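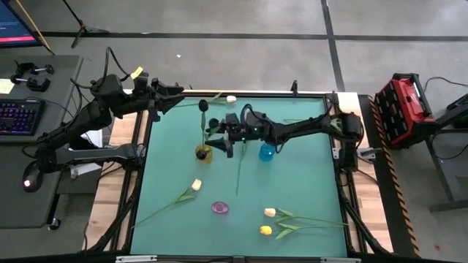
Late dispatch rate went up over the January break - what counts as "dispatched"?

duvton_dae
Hello all, hoping some of the longer-standing sellers can help me make sense of this. I run a small shop on Hadari selling sewing patterns and haberdashery, and I've always been rather proud of getting things out of the door quickly. My handling time is set to 2 days and I post everything from the counter in Duvton, usually before lunch. Yesterday I opened my dashboard and found my late dispatch rate sitting at 4 per cent, when it has been nought for as long as I can remember. I went through the orders one by one with a cup of tea and every one of the late ones was an order that came in on a Sunday. I had marked them all as dispatched on the Tuesday morning, so I really can't see what I've done wrong. Does Sunday count as a working day now? Has anybody else seen this?
Dae-han Heo

ribbonandtwine
Oh, you poor thing, I had exactly this and it drove me up the wall for a fortnight! Have a look in your shipping settings, under working days. When they changed the layout of that page mine had all seven days ticked, and I'm certain I never ticked them myself. Once the weekend was unticked the new orders were fine, but the old ones stayed on my record until they dropped off the end of the 60 day window.

lurkham_books
I'd be a little careful with that, ribbonandtwine. I unticked Saturday and Sunday as well and it made my delivery estimates longer, which buyers do notice, especially if they're after a birthday present. My orders dipped for a while afterwards. I put Saturday back on in the end and simply go to the post office in Lurkham before it shuts.

ribbonandtwine
That's fair, but your books are a different kettle of fish from patterns, surely? People will wait a day for a pattern. I'd sooner have an honest estimate and a clean record, and I didn't notice any dip at all, though I do most of my trade with regulars so perhaps I wouldn't.

kyuri_ji
Evening everyone. I've been selling on there for a good few years, mostly ceramics, and I think there may be two things mixed up together. The working days setting is one and it's well worth checking. The other is the cut-off time, which lives on a separate page, and if an order comes in before your cut-off then that same day is counted as the first day of handling. So with Sunday ticked and a cut-off of, say, four in the afternoon, a Sunday lunchtime order has to be marked by the end of Monday. Dae-han, what is your cut-off set to? Mine is ten in the morning, because by then I've packed whatever I'm going to pack.
Kyu-ri Ji

duvton_dae
Thank you both, you've been very kind. I've just looked and all seven days were ticked, and my cut-off was six in the evening, which I must have chosen when I first opened the shop and had far more energy! I've changed it to noon and taken Sunday off. I've left Saturday on for now, as I do tend to go into town that morning anyway. Is it worth asking support to take the late ones away?

lurkham_books
I wouldn't bother. I wrote to them twice last year and had the same stock answer both times.

kyuri_ji
I'd disagree there, I think it is worth a try. I asked them once, sent photos of my posting receipts with the dates showing, and they removed two of the three. It took a while and I had to be patient, but it was only one message. Keep it short and put the order numbers at the top - I suspect a long letter goes to the bottom of the pile. And with 40 or so orders a month, one or two late ones make a big difference to the percentage, so it's a shame to leave them there if you have the receipts.

duvton_dae
I do have the receipts, they're all in a biscuit tin. I'll write tonight and let you know what they say.

ribbonandtwine
Good luck! And do have another look at that settings page in a week or so. I check mine every time I change a postage price now, just to be on the safe side.

Contact us | Forum rules | Privacy | © Hadari Sellers' Forum | Back to top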